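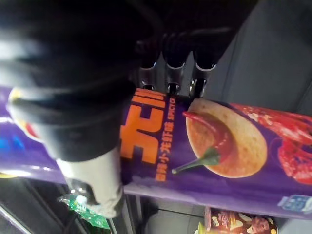 Curnbridge Retail Automation Team - Shelf Trials

Drimis shelf-tending set-up guide
Section 8: Tube snacks and bagged snacks

Written by Iolo Gape, checked by Funmilayo Ezeani. Read section 7 (arms, power-up, stop button) first. If you have skipped it go back.

8.1 What this section covers

Getting Drimis to pick, straighten and put back crisp tubes on a shop shelf. Also what to do about bags. Mostly, leave them alone.

People ask before every trial whether it can do the snack aisle on its own yet. No. It can do parts of it, slowly, with someone standing by. A tube that is standing up with space round it is a fair job for it. A tube lying across other tubes is a harder job. A heap of soft bags is still a person's job, and will be for a while I think.

8.2 Before you start

1. Shelf powered down if it has lights. Price rail clips pushed in flat.
2. Walk the floor where the robot will stand. Pick up anything loose. Cables pulled well clear of the feet.
3. Load the product list from the Ploltum folder. Check it is the September list, the older one has half the tube flavours missing.
4. Put fingertip sleeves on. Smooth them down by hand. A crease is ok, a tear is not.
5. Wrist camera lens wiped, dry cloth only.
6. One person as minder, beside the robot, within reach of the stop button. The minder does nothing else. No phone, no tidying.

CAUTION: keep your own hands off the shelf once the arm is live. If a tube falls let it fall.

8.3 Setting the grip

1. Open the Grip page on the tablet.
2. Choose Tube, Rigid. Do not use Bottle, it squeezes harder and will dent card.
3. Set closing speed to 28.
4. Set hold to 33. Heavier tubes can go up a little, Murray Mahuika has the table.
5. Press Test Close with nothing in the fingers. Both should meet evenly. If one arrives late, redo the finger zero in section 7.
6. Save under your own initials. Not over the default please!

Note: glossy tubes throw back light and the wrist camera can lose the edge. Turn the side lamp off and try again before you touch any other setting. Fixes it more often than not.

8.4 Touch, then pick

The robot should touch the tube before it tries to close on it. Skip this and it knocks things over.

1. Select the tube on the head view. Tap the body of the tube, not the lid.
2. Press Approach. The arm comes in over the front lip.
3. Wait for the contact tone. One tone is good. Two tones means it has hit something else first - press Back and look.
4. Press Close.
5. Press Lift. First lift is short on purpose.
6. If the tube stays level, press Carry On. If it swings, press Lower and pick again nearer the middle.
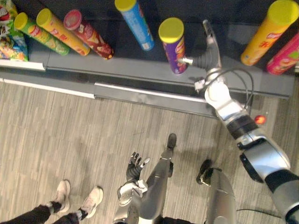 CAUTION: the other arm stays in Park during all of this. Two-arm mode is not signed off for shelves. Blandine Masson will tell you when it is, asking her daily does not speed it up.

Note on leaning tubes. A row that has slumped over looks like one long object to the picker. Start from whichever end has space beside it. If neither end has, a person moves one tube by hand (arm in Pause) and then the robot carries on.

8.5 Putting back

1. Choose Stand or Lay on the tablet. Match what the shop does in that bay.
2. Check the label will face out. The robot guesses this from the printing and it guesses wrong on tubes where the writing runs sideways. Use Turn, small steps.
3. Press Place. Wait for the arm to clear the lip before you say next.
4. Minder looks along the row. Straight enough for a customer is straight enough.

8.6 Bags

Not supported in this version. The Royer soft finger set will do a single bag lying flat, on a bench, on a good day. On a shelf with others packed round it, it pinches two or pushes the lot backwards. Mark bag bays as Skip in the shelf map and do them yourself.

8.7 How long it takes

Allow roughly 300 seconds for a tube, pick to place, with a new minder. It gets quicker once you stop re-reading the tablet. A shop worker does the same job in the time it takes to say so, keep that in mind when a visitor asks you about wages.

What it is decent at is doing the same bay again at two in the morning and not getting fed up. Thats the case for it at the moment.

8.8 If it goes wrong

Arm stops, no tone: arm has met the shelf lip. Press Back, raise approach height one step.

Tube turns in the fingers: sleeve is dusty. Wipe, retest.

Tube squashed: wrong grip type, see 8.3 step 2. Take the tube off sale and log it.

Head view frozen: do not carry on using the wrist view only. Stop, restart the tablet, reload the list.

Robot shifts its feet mid-pick: stop button, straight away. Then ring Lucie Charbonneau before restarting. Don't restart first and ring after.

Log every stop on the sheet, even the silly ones. Section 9 covers packing up and chargeing.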